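January, evening, kitchen table

Still sorting the pouches. Yasmine says clear plastic is the answer to everything in a drawer, and I said I would believe it when I saw it.

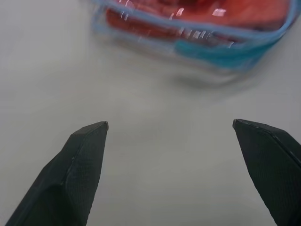 Does keeping things in see-through pouches save any time? A little, for the things I use every week, and none at all for the rest, which I forget about in plastic as easily as I forgot about them in a shoebox.

I put the question to Ruaridh on the phone and he was no help. He has bought the whole Virkadby set, all sizes, and has the look of a man who can't afford to be wrong about it. I could hear it even over the phone. He says he hasn't lost a charger since. He also said that about the hooks.

My doubts, for the record. The pouches slide. Stack more than 2 and the top one is on the floor by morning. Whatever is inside goes to one corner and the pouch won't stand up, so you lay it flat, and then you've got a drawer of flat plastic you have to lift one at a time to see what's under it. I had that before with envelopes, and envelopes were free.

Yasmine's point is that I should file them upright, in a box, like records. Fine, but then I need a box. The Lernau one she sent me is too shallow and the deep one costs more than everything I would put in it. I asked Essam if he had anything lying around and he offered me a crate that used to hold onions. It smells of onions.

Did the paper clips and the spare keys first because they were easy. Of the keys I can name three. One might be the old bike lock. One says Tranbridge on it and I have no memory of owning anything that would need it. Yasmine would throw them out. I put them in a pouch, so now they are keys I can see and still can't use.

The buttons were worse. Somebody at the sewing shop sold my mother a bag of 1000, all white, and I think we have sewn on maybe a dozen in my lifetime. They don't need sorting, they need a new home. Asked Abdelghani if the school would want them for crafts. He said he'd ask, in the voice he uses when he won't.

Stopped for soup. Started again on the cables, which I had promised myself I'd leave until the weekend. Labels don't stick to this kind of plastic, or mine don't. I tried a slip of card inside instead and it slid down behind the adapter where I can't read it.

Tomorrow the batteries, and I have to call Tõnu back about the shelf.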